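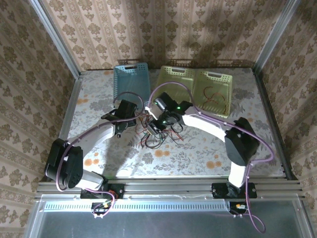 Workshop & Hobby > Storage > Small parts > Sorting offcuts of hook-up wire by colour

Print this page | E-mail this page

Sorting a tangle of mixed wire into baskets
Posted by distcombe_bench, February 22, 2024

I have a quantity of stranded hook-up wire left over from rewiring a model railway control panel. It is all thin, and it is in red, black and dark green. Everything went into a carrier bag when the panel came apart in August and it has since become one mass. I tip it out on a cloth and work on it there.

I use three plastic baskets in a row at the back of the table, one blue and two yellow-green. My intention is one colour of wire per basket. So far I have only made progress with the red.

Three points I would like advice on:

The black forms long loops that run through everything else. Pulling a red piece drags a black loop with it and tightens whatever is in the middle. Is there a correct order of working?

The baskets have small holes. Stripped ends catch in them when I lift a bundle out. Would solid-sided tubs be better, or is a liner enough?

Two of the baskets are the same colour and I have already put wire in the wrong one. I would prefer not to buy more.

Lengths vary from a hand's width to 2 metres. I do not want to cut anything unless there is no alternative, as the long pieces are the useful ones.

Print | E-mail

Szabolcs Dudás

Order of working first. Do not start with a colour. Start with whatever has both ends free, regardless of colour, and take the short pieces out before the long ones. A short piece can be withdrawn along its own length without moving much else. Every one removed loosens the pile slightly.

For the long black loops:

Spread the pile until it is as flat as it will go. Do not lift it. Lifting lets the weight of the pile pull the crossings tight.

Find one end of a black wire and hold it. Follow it with the other hand to the first crossing. Open the crossing by pushing wire into it from both sides, then pass the end back through.

Coil the freed length loosely round your fingers as you go. If you let it trail on the cloth it will find its way back into the pile.

If you reach a point where nothing moves, turn the whole pile over and begin again from another end. What looks like a knot is usually two or three loops lying over one another. I have sorted a box of offcuts from alarm installations in this way and cut four pieces in total.

A plain cloth is easier than a patterned one for the last stage. Dark green on a busy print is difficult to see, and dark green next to black is worse. Use a desk lamp placed low and to one side. Under a ceiling light I routinely mistake one for the other. Check each green piece again before it goes in its basket.

On the baskets, the holes only matter if the ends are bare. Either snip off the stripped section, which costs you a few millimetres, or fold a sheet of paper into the bottom and up the sides. I would not replace them. The handle slots make them easy to move along the table and you can see what is in them from above.

Print | E-mail

panelman66

Just buy new wire. It is cheap. I threw out a whole Puma shoebox of the stuff last year and have not missed it.

Print | E-mail

Obinna Igwe

I agree with Szabolcs on the order of working. I would add some points on storage, as the baskets are only a temporary stage. If you put loose wire in them and leave it, you will have three tangles in place of one.

Each piece over a forearm's length should be coiled and closed before it goes in the basket. Wind it in a figure of eight over thumb and little finger, take two turns round the middle, and tuck the end through. It then pulls out without twisting. Shorter pieces can be laid straight and held in bundles with a strip of paper and a bit of tape. Rubber bands perish and mark the insulation.

For the two identical baskets, put a label on the rim at the front, where your hand passes over it. A label on the side is hidden as soon as the baskets stand close together. Alternatively, use the blue one for black, as it is the odd one out and black seems to be your problem colour, and put the other two at opposite ends of the row. I have found that position is remembered better than a label.

Measure as you coil. I mark the edge of my bench at 200 mm intervals and write the length on the tape. Anything under one interval goes in a jar for jumpers, colours mixed.

Before reusing any of it, bend each length gently along its run and look for flattened or nicked insulation. Wire that has been pulled hard through a tangle sometimes has broken strands near the ends. A continuity test with a slight tug on each end will show most of these. Do not use unidentified offcuts for anything connected to the mains.

Print | E-mail

This page has been viewed 3,196 times.

Related items
Removing adhesive residue from plastic baskets
Stikata label tape will not stay on a curved rim
Winding long extension leads without kinks
Telling dark green from black insulation in poor light
Birkau drawer units: are the dividers sold separately?
Which wire gauge for model railway point motors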